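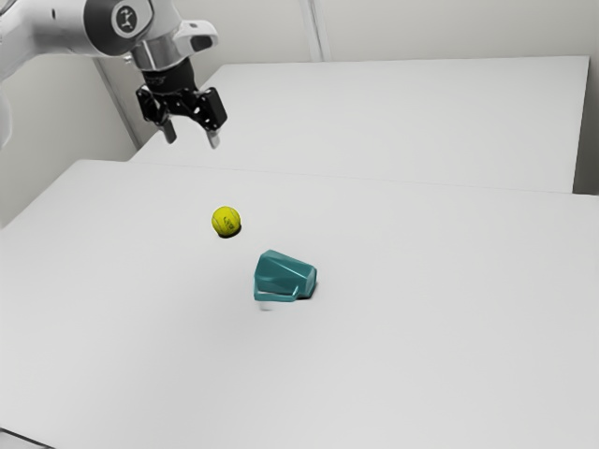

Tennis ball and mug, mug on its side, gripper open.

February, 7:40 a.m.

Got in before the heating and kept my coat on for the first hour. The overnight batch finished a little after four. 342 episodes written, which is fewer than I wanted, but the log is clean and the disk didn't fill up this time. I moved the output folder to the big drive last night before I left and I'm glad I did.

The scene is still the ball and the mug on the front table. We have been on it long enough that I see that teal when I close my eyes. The task reads "put the ball in the mug," and the mug starts on its side in part of the set, so the arm has to stand it up first or find some other way. Cristóbal wanted the tipped starts in from day one. I argued for upright only until the basic grasp was solid. He won, and I think he was right, though I haven't said so to him yet.

Went through 80 of the new episodes by eye before coffee. Most of the ball grasps look fine. The trouble is all in the mug. The fingers come down on the flat panels and if the angle is a little off, the mug turns instead of lifting. In the simulator it turns too easily. I looked at the friction value and somebody (me, in the fall) had left it at the default. Set it higher and reran six episodes with the same seeds. Four came out better, two came out worse in a new way, with the mug sticking to the finger after release. So the number is somewhere in between and I'll have to go looking for it.

This raises the question of what to do with everything recorded at the old value. Florencia says keep it. Her view is that the learner should see mugs that slide and mugs that don't, and that we should be varying friction on purpose anyway. I agree with the second half. What bothers me is that all the old episodes share one wrong value, so it's a lot of the same mistake. We settled on tagging them and training once with and once without. She is writing the tag script. I said I'd do the split.

11:15

Teleop for most of the morning. My hands are slower in the simulator than they were with the old controller, and the delay on the wrist rotation makes me overshoot. I can tell my own episodes from Cristóbal's without looking at the operator field. He goes straight down to the ball and closes. I come in high, stop, look, then go down. The pause shows up in the data as a stretch where nothing moves, and the last model we trained on my share learned to pause too. It would hang over the ball and sometimes never come down at all. I've been trying to stop doing it. Today I was better for the first half hour and then went right back to it.

Threw out every episode where I bumped the mug on the way to the ball. Then put some of them back in after reading Florencia's note in the Galulari folder about recoveries. If I bumped it and fixed it, it stays. If I bumped it and gave up, it goes. That rule is easy to write down and annoying to apply — there are plenty where I half fixed it.

2:30 p.m.

Call with Hollis. They want to know when the Witis set will be ready and whether the instructions will be in more than one wording. At the moment every episode says the same sentence. I told them we'd have rewrites done before the end of the month. Florencia has a list started: put, place, drop, set, and "the green ball" against "the yellow ball." People disagree about the color of a tennis ball, so both go in. I don't want anyone calling the mug a cup in half the episodes and a mug in the other half with no record of which, so I asked for the wording to be its own column.

They also asked about lighting. Right now it's one soft setup with short shadows, and they'd like some harder light. Fair request. It means another render pass on the Morkach machine, and that machine is booked by the other team until late next week. I put our name on the sheet.

5:50 p.m.

Found a bug in the reset. When the mug spawns on its side close to the ball, the two sometimes overlap for one step and the ball shoots off the table. Those episodes get marked as failures and filtered out, so no harm to the set, but it means close starts are thinner than they should be. Added a minimum gap and a check. Ran it long enough to see the ball stay put, then stopped.

Started the night batch with the new friction value and tipped starts only. Wrote the seed on the board and in the run file. Cristóbal has the morning slot tomorrow, so I left him a note about the gap check and asked him not to touch the mug settings until I've looked at what comes out.

Need to buy a new mouse. The wheel on this one is skipping.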